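Subject: Re: [club-arms] Packing task for the July meet - what are other teams doing?

Great question, and I'm so glad somebody finally asked it on the list instead of in the hallway after a meeting! I'm at the Skodcombe club, the one with the two white arms on the long wooden table. We picked the packing task in the winter and we are completely hooked on it.

The earlier message, for anyone who joined this week:

> Hi all, Hinds school club again. We have our two arms built and moving but
> we're stuck on what to practice for the packing task. The rules just say
> "small household items into an open basket." Do you use blocks? Real
> stuff? And do you teach both arms at once, or get one working first?
> Also, our basket keeps creeping across the table and it's driving us
> nuts. Any tips at all would be great. We have 17 students and one table.

Short answer: real stuff, both arms, and tape. Longer answer follows, with pictures, which I hope the list software doesn't eat. I wrote most of this up for our own club page, so I'm pasting it in pretty much as it stands.

The setup is a gray basket on the left, small things out on the wood, and an arm on either side of the working space. The one on the right has hold of something small here, and you can see how far over the top it bends to get its fingers pointing down.
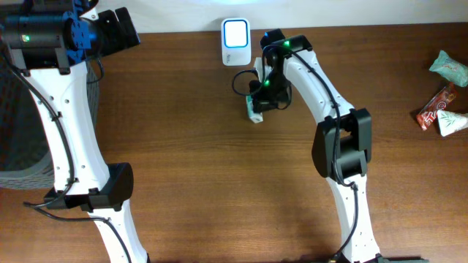

SKODCOMBE, Sun 13 May

We started the spring on foam blocks and got very proud of ourselves, and then somebody put a snack wrapper on the table and the whole thing fell apart. Wrappers are shiny, they slide, they crinkle up when you squeeze them, and they never lie the same way twice. So now we practice on wrapped snacks, little packets, a tube, whatever turns up in people's bags. It's harder and it is so much more fun to watch!

Our students drive the arms by hand to record each run, and we keep a run only if the item goes in the basket without a person touching anything. The first good batch was 100 runs. That sounds like a mountain, but a pair of students who have found their rhythm can get through 30 in an afternoon, with breaks for arguing.

A few things we'd tell ourselves if we could start over:

1. Tape the basket. Two strips under the bottom, and a pencil mark on the table for the corner. If it has moved, stop and put it back before the next run. (Hinds folks, I think this one fixes your creeping.)

2. Mix up the shapes early. A pillow-shaped packet with crimped ends is a totally different grab from a squeeze tube. We like to put one of each between the arms and let the driver choose which to go for first.

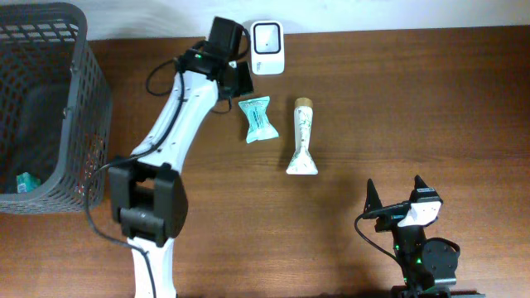 3. Decide whose side is whose. We let the left arm do anything near the basket and the right arm do the far side, and the driver has to say "crossing" out loud before going over the middle. We had a couple of bumps before we came up with that rule. Nothing broke, but one cable got a good yank, so check yours for slack too.

4. Look at the wrist camera before you blame the driver. From above, everything looks easy. Down at the fingers you get a big stretch of wood grain, one side of the basket and a very bright wall, and a pale wrapper at the edge of the view can just about vanish. Our kids were much kinder to each other after they'd all seen the wrist view! We now lower the blind on the bright side before a session and we lose far fewer runs.

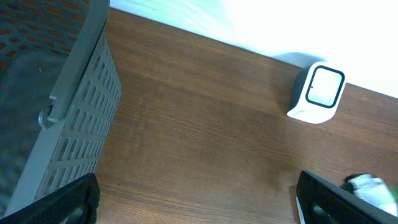
5. Swap jobs often. We work in groups of 4, with one on each arm, one resetting the table and one writing the log, and we change over when the timer goes. The log job is the one they all grumble about and the one that has saved us most often.

On teaching both arms at once: we did, and I'd do it again, but the Conarley team got one arm solid before they even bolted the second one down, and their runs at the Humden practice day were beautifully smooth. So I wouldn't call it settled. Conarley people, please jump in if you're reading.

With 17 students and one table I'd run short sessions and have the waiting groups sort the logs. We're happy to send our log sheet to anyone who wants it, just reply on the list. And if Hinds would like to bring the arms over some weekend before July and practice side by side, our students would be thrilled. We have a second table, and plenty of snacks.

Skodcombe robotics club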